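moving house thread, because I'm 5 days out and cannot talk about anything else. mute me now
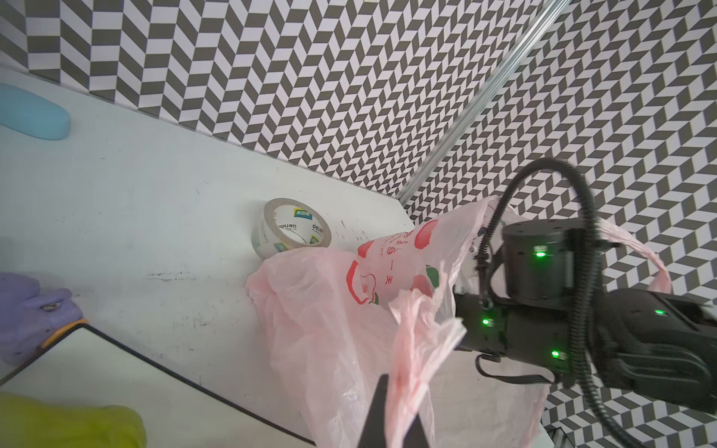 1/ Right so. Lease ends in September and we're going from Curnon to Vereleck, which on the map is nothing and in practice is a ferry and a gravel road. Got three quotes. Two of them wouldn't do the ferry. Third one would, for a price that made me sit down on the kitchen floor. So it's us and a rental truck. Packing supplies at this point come down to clear tape, the kind on a cardboard core with deli printed on it, and crumpled pink plastic bags. Glamorous.

2/ Deposit stuff. PHOTOGRAPH THE OVEN. Inside, door glass, racks. Last place took $60 off us for "residue" and I had no pictures and no leg to stand on. Also the tops of doorframes, they check, I don't know why, they check

3/ Books. I own too many. Was told small boxes only and ignored that and filled a big one and now it lives in the hallway forever. It's part of the building. New tenants can have it

4/ Ferry booking!! If you have a truck you're in the over-height lane and you have to ring them, the website just lets you book a regular car spot and says nothing. Found this out at 11pm. Rang at 6 the next morning. Got the second-last spot on the early sailing.

5/ Utilities. Naylor (power) want notice in writing, an email counts, a phone call doesn't. Asked for a final meter reading and they said they'd "estimate it". No thank you, I'll read it myself and send a photo, I've seen your estimates

6/ Someone asked about cost so far. Truck, fuel, ferry, mattress bags, coming up on $1,000. The movers wanted 3,000. So I'm ahead, if my back holds, which it wont

7/ Things I've given away on the local group: a fondue set, two lamps, a rug, the good armchair (regret). Things nobody will take: a perfectly fine desk. It's solid maple! Come and get it! Bring a friend, there's stairs

8/ Internet at the new place is through Mirnuvora and the earliest install is two weeks after we arrive. Will be posting from the library parking lot like it's 2006

9/ Kitchen last. I keep packing the kettle and unpacking the kettle. Leave out one mug each, one pot, the can opener, and the scissors. Not in the box marked scissors. On the counter

10/ Also label the SIDES of boxes not the tops, you stack them and then the tops are gone. Knew this. Did tops anyway on teh first fifteen

11/ ok someone's here about the desk

12/ they measured it and left

13/ desk still available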